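# Flovham slatted bed and parts tray, after one winter of use

I put off writing this review until I'd had the Flovham bed through a whole winter, partly out of laziness and partly because my first opinion of it was unfair. I had it bolted up crooked for most of February, and I blamed the bed for that – sorry, Flovham!

Some background for anybody shopping for the same thing. I share a workshop with Jolán Kozma, and between us we've been putting together a two-arm cell that can take old desktop PCs apart and put them back together. The arms were the fun purchase. The bed was the purchase we argued over, because it came to 317 dollars with the tray kit and I was convinced we could get by with a sheet of MDF and some clamps (we could not, the MDF bowed as soon as the damp got in).

What you get is a set of extruded aluminum rails that sit side by side, plus end brackets and a bag of T-nuts. Assembly took me an evening. The instructions are one folded page and they skip the part where you square the rails before you tighten anything, so please do that, or you'll be me in February. I used a Bolden square that I've had forever and it was plenty good enough.

Once it's true, it stays true. A tower laid on its side with the panel off doesn't creep when an arm pushes on it, and the gaps between the rails let you add a stop block wherever you fancy one. The downside is screws. Small ones go straight down the slots, and I've fished out more than I'd like with a magnet on a stick.

The tray is the part I've come to love. It holds expansion cards upright, so a gripper can get hold of one from above, and there's room for memory to lie flat beside them. I printed 11 extra inserts for odd sizes before I was happy, at 25 minutes or so apiece. Jolán prefers the Hotine tray, which has deeper pockets, but it costs 200 dollars by itself and I find the cards harder to lift out of it.

My one real complaint is the locating blocks. They're a loose fit out of the bag, and ours needed a wrap of tape before I'd trust a saved position from one day to the next. Mészáros, the shop I bought from, mailed me a second pair without any fuss, and those were a bit snugger.

Would I buy it again? Yes, and I'd get the longer rails while I was at it, as we're always short of space on the tray side. 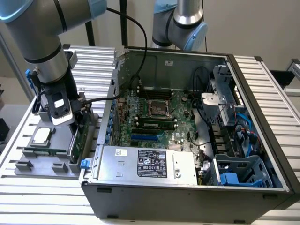
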